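How a robot learns to tidy up nuts and bolts

Tip a box of mixed screws on to a table and ask a grown-up to sort them. They will probably grumble, but they can do it. They don't have to think about how hard to pinch a bolt, or which way up a nut should go. Their hands have had years of practice.

A robot starts with no practice at all. At the Grosham workshop, Heidrun Widmer and her team are trying to find out how much practice it needs. The project is called Joninico.

Two ways to teach a robot

The old way is to write down every move. Go left this far, go down this far, close the fingers, go up. This works very well in a factory where each part turns up in exactly the same place every time. It works badly with a heap. In a heap, every bolt points a different way, and picking one up makes the others roll about.

The second way is to show the robot. A person steers the arms by hand through the whole job, and the computer records two things all the way through: what the cameras saw, and how the arms moved. One recording from start to finish is called a demonstration. After many demonstrations, a computer program looks for links between the two. If the camera sees a bolt lying like this, the fingers usually move like that.

This is called imitation learning. To imitate means to copy. You learned to tie your shoelaces in much the same way.

What the cameras see

The team uses more than one camera. One stays still and looks at the whole table. Another is fixed to the robot near its fingers, so it moves when the arm moves. The still camera is good for knowing where everything is. The moving one is good for small things, such as whether a bolt is lying flat or leaning on its neighbour.
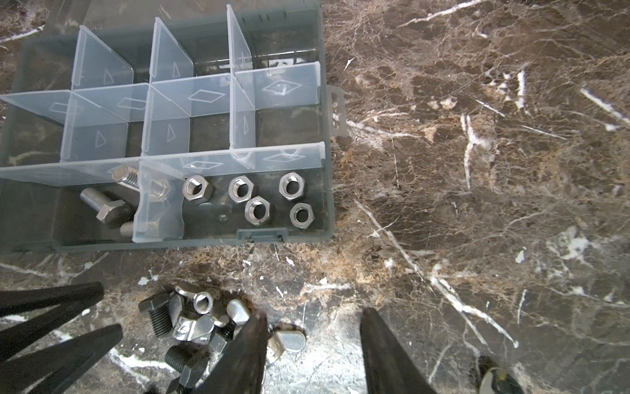
The view from the robot's own camera, then the one from the camera that watches the table.

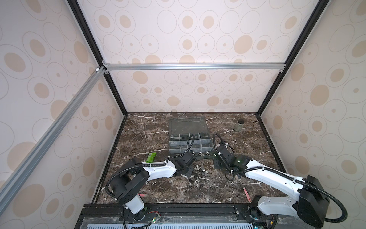
Page last changed: Sat 6 July

In the close-up, five hex nuts are in one compartment of the box and some bolts are in the one next to it. "Hex" is short for hexagon, because the nuts have six sides. The loose pieces in front of the box include two wing nuts, the sort with two flaps that you can turn with your fingers and thumb.

Look at the black fingers in the same picture. They are thin at the ends. Fat fingers would push the whole heap out of the way before they could get hold of one piece.

What the team wanted to find out

The question was a simple one. If you show the robot more demonstrations, does it get better, and does it go on getting better?

They made 700 demonstrations altogether, which took until the end of May. Then they trained the same program twice. The first time it was given only 290 of them. The second time it was given the lot. Each version then had to try putting parts away, starting from heaps it had never seen.

A try counted as a success only if the part ended up in the right compartment. Dropping it in next door was a fail. So was dropping it on the table.

The version with fewer demonstrations managed well with bolts and poorly with wing nuts. The version with all of them got 83 out of every 100 tries right. Most of its mistakes were still wing nuts. They are an awkward shape, and the fingers can slip off the flaps.

So more practice did help, but it did not help equally with everything. Heidrun Widmer thinks the next set of demonstrations should have many more wing nuts in it. That would be a fairer test than simply making more of the same.

Why shiny things are hard

Metal reflects light, so one bolt can look bright from one side and nearly black from the other. Clear plastic is difficult too. A camera may see straight through a divider to whatever is behind it, and the robot has to work out that there is a wall there.

Try it yourself

You need a mixed handful of dry pasta, an egg box and a pair of tweezers or two pencils.

Shut one eye. Pick up the pasta one piece at a time with the tweezers and put each shape in its own cup. Do it for 6 minutes and write down how many pieces you drop. Have another go tomorrow with the same pasta and see if the number has changed.

Words to know

Demonstration: one recording of a person steering the robot through a job.
Gripper: the part of a robot that holds things, like a hand.
Compartment: one of the small spaces inside a divided box.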